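Home - Sewing - Small rooms - Letters - About me

4 min read

Folding the yellow blanket

11 April 2026

When my daughter Vitória was born I received from my mother a list of what a child's bed needs. It was written by hand, two pages, both sides. I have lost the second page in the move to Canada, so perhaps I have been making the bed wrongly for years.

I want to write today about the small cloth in mustard yellow and cream, which causes me more work than anything else on the bed. It is cream in the middle and has yellow at the corners. My friend Etenesh Yimer calls it a blanket, my mother would call it a cover for the knees. It goes on last, when it goes on at all, and it must be folded every morning or it finishes on the floor.

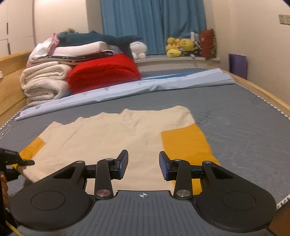

My first way of folding was simply in half and again in half, as I do with kitchen towels. It makes a square, but the yellow corners come out on different sides and the whole thing looks like a mistake. Then Etenesh showed me to begin with the corners. You lay the cloth flat on the bare mattress, smooth it with the palm from the centre to the outside, and bring the corners in before you make any long fold. The colour stays together in this way. I did not believe it would matter, and now I cannot stop doing it.

The mattress is grey, and I was against it in the shop. I wished for white. My husband said that grey forgives, and he was right about the grape juice in March. It was also on sale for $499, and the white one was not. We have a pale blue sheet to go with it, which I push to the far side while I fold, and then I am always looking for its corner afterwards.
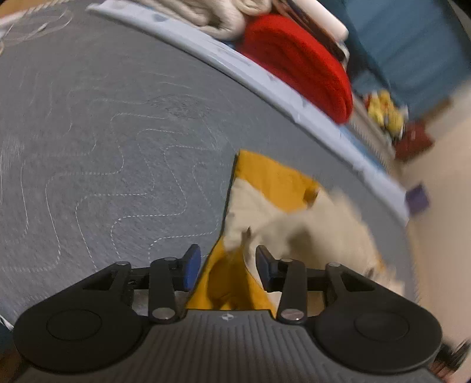 The other blankets are easier. A thick red one I only roll, because a fold in thick fabric opens again by itself after a few minutes. Cream knitted things I fold flat, in a pile, never on a hanger - my mother's first page is very strict about this and I have seen what happens to the shoulders. Thin cotton you can fold any way you like.

Glória Prata wrote to me after my last post and asked if I iron the bedding. No. I ironed everything for one winter and I became an unpleasant person. If you take the sheets from the line while there is still a little damp in them, and pull them straight with another person at the other end, it is enough. Vitória is a good other person, except that she likes to let go.

She asked also where I keep the blankets in summer. They go in a cotton bag on top of the wardrobe, with a piece of soap still in its paper. I tried lavender, but my nose does not like it.

Next time I will write about the curtains, if I find the right thread. The colour I need is somewhere between grey and green, and the shop had only grey and only green.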